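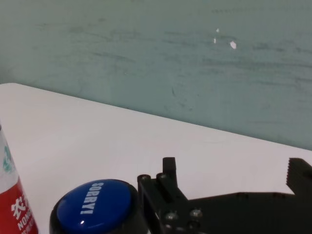
Lectura: 2 min

Notas para la charla. Club de robótica de Plornthorpe, 28 de diciembre de 2019

Saludar, agradecer a Ollgate por la sala. Rápido, que solo hay 14 minutos.

Empezar por el botón. Azul, pone SORRY!, todo el mundo se ríe. Dejar que se rían. Luego la pregunta: ¿qué tiene que saber un brazo para pulsarlo sin tirar lo de al lado?

Contar lo de abril: primera prueba del proyecto Ratanaporn, un solo brazo, pinza demasiado rígida. 35 intentos en una tarde, casi todos malos. No entrar en detalles de los motores (si preguntan, al final).

Después, dos brazos. Botella de agua delante, botón detrás, medio tapado. Parece una tontería y no lo es: desde arriba se ve una cosa y desde la muñeca otra. Explicar oclusion con las manos, que funcionó bien en Wotton.
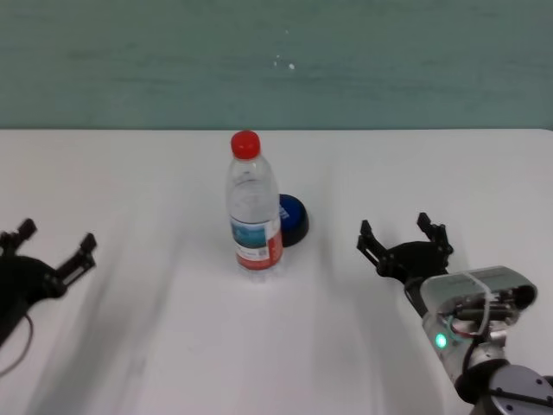

Parte 2: la botella

Plástico transparente = pesadilla. Reflejos, se ve la mesa a través. El tapón rojo ayuda mucho, decirlo, los pequeños se agarran a eso.

Agua dentro: se mueve, cambia el peso. Preguntar al público qué dedo cerrarían primero. Esperar respuestas!! La otra vez no esperé.
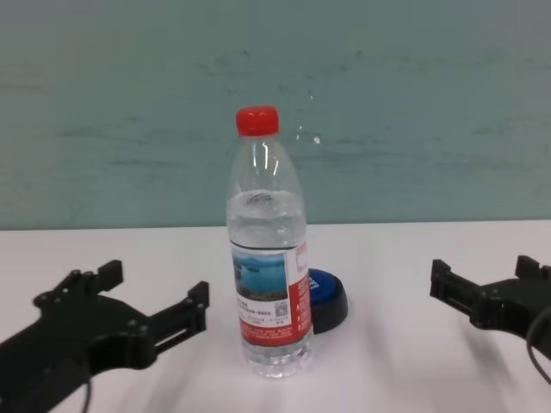
Si alguien dice «los dos a la vez», tirar de ahí: coordinar las dos pinzas, una llega antes, la otra empuja. Enlazar con la grabación de demostraciones, tenemos alrededor de 1000 y siguen siendo pocas. Decir tambien que las revisan los alumnos, por turnos de 30 minutos.

Cierre: inscripción para el grupo de principiantes, hoja en la mesa de la entrada. Preguntas. Apagar el micro antes de recoger.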